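Taller de escritura de no ficción breve
Apuntes de la sesión 2: el orden, la mesa y la primera página
Profesora: Jocelyn Aquino
Centro Cultural Fajardo

Bienvenidos otra vez, y gracias a quienes me mandaron sus textos con tanta puntualidad (y también a quienes me los mandaron de madrugada, que sé muy bien lo que cuesta). Los he leído todos con el lápiz en la mano y con mucho cariño, y casi todo lo que sigue nace de esas lecturas. Como algunos me pidieron que dejara por escrito lo que voy diciendo en clase, porque hablo deprisa y me voy por las ramas, aquí van los apuntes, ramas incluidas.

1. Antes de empezar a escribir

La sesión pasada hablamos del miedo a la página en blanco, y quedó pendiente la parte más doméstica del asunto, la de las condiciones en que uno se sienta a trabajar. No soy partidaria de los rituales complicados. Conocí a una persona que no podía escribir sin cierta taza y que, cuando la taza se rompió, estuvo un invierno entero sin terminar un párrafo. Me basta con una superficie despejada, dos o tres útiles a mano y una hora fija, que en mi caso son las siete de la mañana, antes de que suene el teléfono. 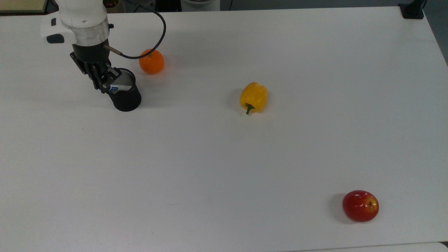 Lo de la hora fija lo digo muy en serio. Quien escribe «cuando puede» acaba escribiendo cuando ya está cansado, y el cansancio se nota en las frases: se alargan, se llenan de gerundios, repiten la misma idea con otra ropa. Si solo disponen de media hora, que sea siempre la misma media hora. Al cabo de un mes la cabeza llega puesta, como llega el apetito a la hora de comer.

Apaguen también las notificaciones. Varios de ustedes usan Clokix para medir el tiempo de trabajo y me parece muy bien, siempre que no se pasen la sesión mirando el contador — que a mí me ha ocurrido, lo confieso.

2. La primera frase

El error más repetido en los textos que recibí es el de la entrada con preámbulo. «Desde tiempos inmemoriales, el ser humano ha sentido la necesidad de...» Yo tacharía eso siempre, sin remordimiento. El lector de un texto breve tiene poca paciencia y hace bien en tenerla.

Prueben lo siguiente. Tomen su borrador, tapen el primer párrafo con la mano y lean desde el segundo. En la mayoría de los casos el texto empieza ahí, y el primer párrafo era el carraspeo del orador antes de hablar. Todos carraspeamos al escribir, y es natural y hasta conveniente, porque así se calienta la voz. Luego se borra.

Comparen estas dos entradas para un mismo texto sobre una panadería de barrio:

a) «Las panaderías ocupan un lugar muy importante en la vida de nuestras comunidades.»

b) «Mi abuela mandaba a por el pan al nieto que peor se hubiera portado.»

La segunda ya tiene una abuela, un castigo y varios nietos, y todavía no hemos gastado ni quince palabras. La primera podría encabezar un texto sobre ferreterías con solo cambiar el sustantivo.

3. Lo concreto

Nombrar bien es la mitad del oficio. Si en su texto hay fruta, díganme cuál. Una naranja y una pera no huelen igual ni se comen igual, ni traen a la memoria las mismas cosas. Si alguien viaja, quiero saber si va en tren o en el asiento trasero del coche de un primo.

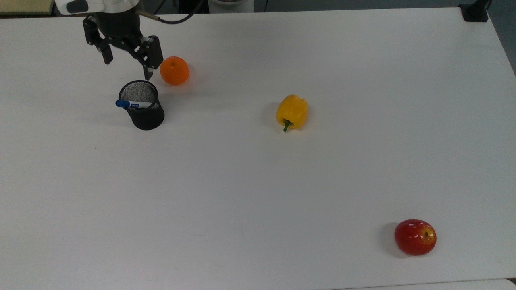 Ahora bien, lo concreto también cansa cuando se amontona. En uno de los textos (no diré cuál, y además era muy bueno) había un párrafo con once adjetivos de color. El detalle tiene que estar haciendo algún trabajo: sostener un recuerdo, retratar a quien mira, preparar lo que viene después. Para decidir cuáles se quedan, quítenlos todos y vayan devolviendo solo los que echen de menos al leer en voz alta.

En voz alta, insisto. El ojo perdona muchísimo y el oído bastante menos.

4. El orden de las partes

Para un texto de 600 palabras, que es la medida que nos hemos puesto, sobran los esquemas con subapartados. Suelo apuntar en una ficha lo que quiero contar, una línea por asunto, y luego cambio las líneas de sitio hasta que una tira de la siguiente. Hay quien lo hace en el ordenador con Orkby o con cualquier otro programa de notas; a mí me gusta el papel, porque puedo moverlo por la mesa mientras pienso.
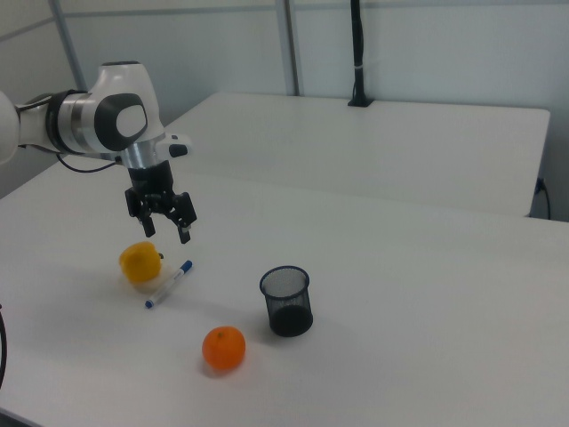 El orden cronológico es el más cómodo y muchas veces el mejor. Desconfíen un poco de los saltos en el tiempo que solo sirven para parecer más literarios. Si empiezan por el final, que sea porque el lector va a leer de otra manera todo lo anterior.

5. Tarea para la próxima sesión

Escriban un texto de no más de 600 palabras sobre una comida que salió mal. Puede ser propia o heredada, de esas que se cuentan en todas las familias. Sin preámbulo, en orden cronológico y con un máximo de 2 adjetivos por párrafo (los contaré, aviso). Me lo dejan en el casillero de la entrada o lo suben a la carpeta de Arkex, como prefieran.

Quien quiera adelantar lecturas encontrará en la fotocopiadora del aula 321 una carpeta verde con los artículos que comentaremos. Devuélvanla a su sitio, por favor, que es la única copia que tengo.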